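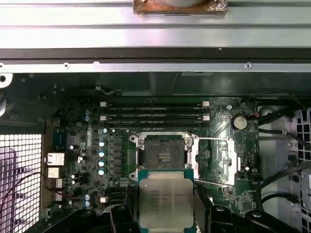
Tiempo de lectura: 2 minutos

Llevaba meses con ganas de una estación de trabajo de segunda mano y en julio me decidí por fin por la Gruswood. La compré sin procesador ni memoria (sale bastante mejor de precio) y con idea de montarlo todo yo, que para eso tengo una mesa grande y mucha paciencia. Bueno, paciencia a ratos.

Pagué 959 euros por la caja con su placa y su fuente, y me la mandó Drevico muy bien embalada. Lo primero que me gustó fue el chasis: metal cepillado, con nervios, nada de esas chapas que se doblan con mirarlas. Pesa una barbaridad, eso sí, así que pensad bien dónde la vais a poner antes de subirla a ningún sitio.

La placa es verde oscuro, de las de toda la vida, y trae cuatro ranuras de memoria una encima de otra con pestañas blancas. ¡Bendito contraste! En mi equipo anterior eran negras sobre negro y acababa siempre tirando de linterna. Yo le he puesto 16 GB para empezar y ya ampliaré.

El zócalo me daba más respeto. La tapa metálica se abre hacia un lado y deja los contactos a la vista, con espacio de sobra para bajar el procesador recto. Mi consejo es que lo presentéis encima, miréis bien las marcas y lo dejéis caer por su propio peso, sin apretar. La palanca va dura al cerrar y cruje un poco; a mí se me encogió el estómago, pero Weronika Laskowska, que ha montado la misma, me dijo que la suya hacía igual.

¿Lo malo? El manual, que son dos hojas y una es la garantía. Tampoco me convence que los tornillos del riel sean tan pequeños, porque perdí uno en la alfombra y tardé media tarde en encontrarlo. Y el ventilador que venía de serie suena a secador, así que lo cambié por un Trinon y ahora puedo tenerla al lado mientras trabajo.

¿La volvería a comprar? Sí, y con los ojos cerrados si baja un poco más de precio. El siguiente paso es la gráfica, ya os contaré cuál cabe.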